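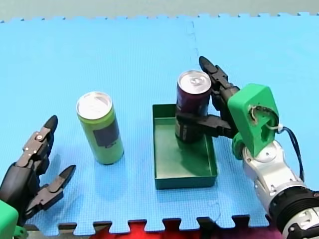
*Light blue foam mat, two robot arms.*

# Akl Water Deliveries

Records of emergency water trucking in the Akl district, gathered from paper delivery slips kept by Patden, the relief group running the trucks. One row is one delivery. The set has 2,307 rows covering 30 distribution points, most of them along the Trumesau road.

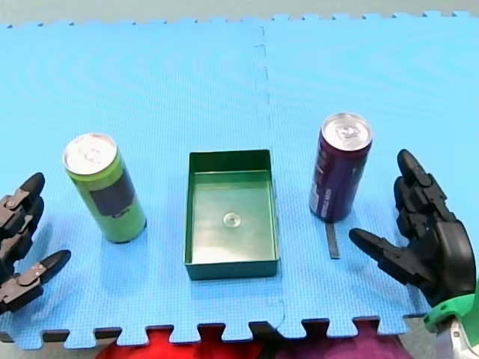 **Samer Tannous** | last revised in December

## Files

- `deliveries.csv` - site, truck, liters ordered, liters received
- `sites.csv` - site names and the district each belongs to
- `slips_unread.csv` - slips we couldn't make out

## Known problems

Liters received is the driver's figure. At 18 sites a site clerk signed for the amount as well, and those rows have `signed = yes`. Treat the rest with care.

Fultlow camp was split in two partway through. Slips written before the split say only "Fultlow", and we left them that way. Don't add the three Fultlow names together without checking the site file first.

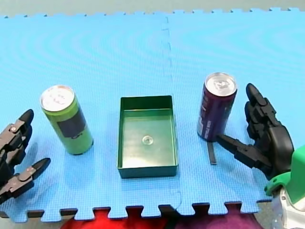 *Two drink cans with a green tray between them.*

## Use

Free to use and share with credit. Please don't publish truck numbers next to delivery times - they are in the file for matching slips and nothing else. Blank cells mean the slip was blank. A zero means somebody wrote zero.

## Comments

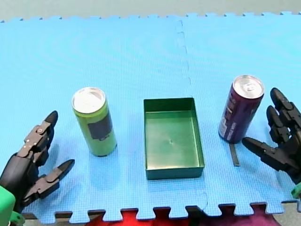 Ruxandra Marinescu: The received column is empty for a lot of the early Fultlow rows, but ordered is filled in. Were those trips canceled, or did the slip never come back? I'd like to see a status column before I total anything by site.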